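Informe de avance: proyecto de recuperación de la serie Plumberg

6 de julio

Hola a todos:

Va el segundo informe del proyecto, con un poco de retraso sobre lo que os prometí en abril. Como la otra vez me dijisteis que preferíais que os lo contara como os lo contaría en una cafetería, os hago caso y me ahorro las tablas. Las cuentas van en el anexo de siempre y ahí no hay sorpresas.

Para quien se incorpore ahora a la lista de correo (bienvenidos): Plumberg fue una comedia de vestuario y pasillo, ambientada en una estación de autobuses de provincias, que duró tres temporadas y que casi todo el mundo recuerda por la sintonía. Después vino Bunbridge, la continuación, con la mitad del reparto y mucho menos cariño por parte de la cadena, y entre medias se rodó un piloto, Amoah, que no llegó a emitirse. Lo que nos financiáis es la parte aburrida y necesaria: localizar los materiales, averiguar de quién son los derechos de cada cosa y dejar una guía de episodios fiable, que hasta ahora no existía ninguna sin errores gordos.

Empiezo por lo bueno. La guía de episodios de Plumberg está terminada. ¡Terminada! Me ha costado más de lo que pensaba, porque el orden de producción y el de emisión no coinciden casi nunca en la segunda temporada, y las revistas de programación de la época copiaban las sinopsis de una semana a otra sin mirar. Hay un episodio, el del cierre de la taquilla, que aparecía en todas las listas con dos títulos distintos y en fechas distintas, y durante años los aficionados hemos dado por hecho que eran dos episodios. Es uno solo, repuesto en verano con otro rótulo. Lo tengo comprobado con el guion de rodaje y con el parte de emisión, así que esa discusión la podemos dar por cerrada (aunque ya sé que en el foro no se va a cerrar).

El catálogo de papeles también avanza bien. Hemos fichado 1.313 documentos entre guiones, escaletas, hojas de rodaje, cartas y recortes. No todos valen lo mismo, claro. Hay una carpeta entera de facturas de peluquería que he fichado por puro sentido del deber, y luego hay una carta de la productora en la que se discute si la serie podía seguir sin el personaje del conductor, que vale por todas las demás juntas. La transcripción completa la tenéis en la carpeta compartida. Leedla, de verdad, sobre todo la posdata.

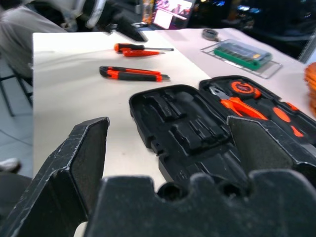

La cuestión de los derechos es la que más tiempo se me ha llevado este trimestre, y la que peor se deja resumir. La productora original vendió su catálogo a Purkov poco después de cancelarse Bunbridge, y todos partíamos de la base de que en ese paquete iban las dos series y el piloto. Pues no está tan claro. El contrato de venta habla de «la serie y sus continuaciones», y el piloto de Amoah se rodó antes que Bunbridge, con otro título provisional y con dinero de otra sociedad. Desmontar ese contrato cláusula por cláusula es trabajo de destornillador, como el de mango naranja y negro de la foto, y hay que ir aflojando con paciencia para no pasar de rosca ninguna pieza. He pedido a Purkov copia de los anexos y me han contestado con amabilidad que los están buscando. Llevan así desde abril. Sigo insistiendo cada dos semanas, que me parece un ritmo lo bastante pesado sin llegar a maleducado.

Mientras tanto he hecho una cosa que no estaba en el plan y que prefiero contaros yo antes de que la veáis en las cuentas: encargué una consulta a un despacho especializado en derechos audiovisuales. Salió de la partida de viajes, que apenas había tocado, y no cambia el total. La respuesta es prudente, como todas las de su gremio, pero viene a decir que para Plumberg no hay duda razonable, que para Bunbridge hay que mirar la música aparte y que para Amoah conviene no publicar ni un fotograma hasta ver los anexos. Me fastidia, porque el piloto es lo que más ilusión le hace a la gente, y a mí la primera. Pero les vamos a hacer caso.

Lo de la música merece párrafo propio. La sintonía de Plumberg fue un encargo y se pagó entera, con lo que ahí no hay problema. En Bunbridge, en cambio, les dio por poner canciones del momento sonando en la radio del bar, y cada una es un permiso diferente. Por eso la serie no se ha repuesto nunca como se emitió: en las copias que circulan grabadas de reposiciones, la radio suena con una musiquilla de ascensor que no pega ni con cola, y en un par de escenas los personajes tararean una canción que el espectador no oye. He hecho la lista de canciones episodio por episodio, a oído y con las hojas de rodaje delante. Me faltan tres por identificar. Si alguno de vosotros tiene buena memoria para la radiofórmula de aquellos años, que levante la mano, por favor.

En cuanto a las copias, hay de todo. De Plumberg tenemos localizadas las tres temporadas en un estado decente. De Bunbridge faltan 2 episodios, los últimos, que se emitieron de madrugada y de los que solo hemos visto grabaciones domésticas bastante castigadas (una de ellas con el parte meteorológico pisando la escena final, qué rabia). He escrito a las emisoras regionales que la repusieron y una me ha dicho que quizá guarde algo en un almacén que tiene pendiente de inventario. No quiero hacerme ilusiones. Bueno, un poco sí me las hago.

También os debo una explicación sobre las entrevistas. En la solicitud puse 10 y voy por seis. No es falta de ganas: hay gente del equipo que no quiere hablar de cómo acabó aquello, y me parece que hay que respetarlo. Las seis que tengo son largas y muy buenas, en particular la de vestuario y la del montador, que se acuerda de cada plano que le obligaron a quitar. Propongo sustituir una de las que faltan por una mesa redonda con aficionados que grababan la serie en casa, porque gracias a ellos sabemos la mitad de lo que sabemos. Decidme si os parece bien y lo organizo para el otoño.

De dinero vamos como debíamos ir. Está gastado alrededor del 60 por ciento, y lo que queda se reparte entre transcripciones, digitalización de papeles y la web. La web, por cierto, ya existe, aunque de momento es fea y solo la vemos nosotros. La idea es abrirla con la guía de Plumberg completa y las fichas que no planteen dudas, y dejar Bunbridge para una segunda tanda. De Amoah pondremos una página con lo que se sabe del rodaje, sin imágenes.

Lo que necesito de vosotros ahora mismo: el visto bueno al cambio de la partida de viajes, una respuesta sobre la mesa redonda y, si alguien conoce a alguien en Purkov que no sea el buzón general, un contacto. Con eso sigo adelante y os escribo en cuanto aparezcan los dichosos anexos.

Un abrazo y gracias por la paciencia.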